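I finally got over to Hallimine, the old button factory that Vy Mai and her friends have been turning into studios since March, and I am so glad I did! There are 189 pieces in the members' show, spread over 2 floors, and I went around the whole thing twice. The Đoàn room upstairs (all ink on rice paper) had me standing there until my feet hurt. 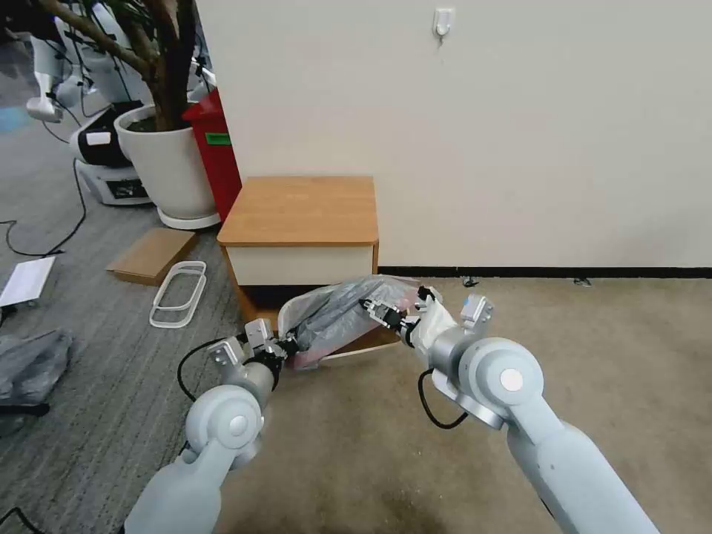

Two arms, one crumpled bag.

Next up is a night of live music from Wirkano in the downstairs gallery, and I already have my ticket.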